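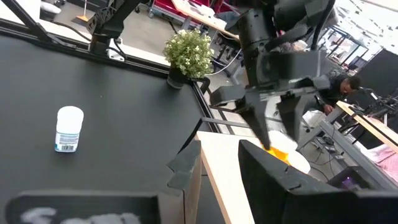

Budgeting for a two-arm cell: FAQ
1 March 2021 - Na-rae Shin

What should the first order cover?
Arms, grippers, table and rail. Leave 60 cm of clearance behind each arm.

Do we need spare fingers?
Yes. Order two sets per gripper. A Zundska set is $139.

Is cabling included?
No. Budget $256 per cell - more if the controller sits under a separate desk.

What is the lead time?
Arms ordered now ship in October.

2 comments

Callum Drummond
Does the $256 include the e-stop run?

Dalia El Fassi
Ours didn't. Quoted separately.

18 shares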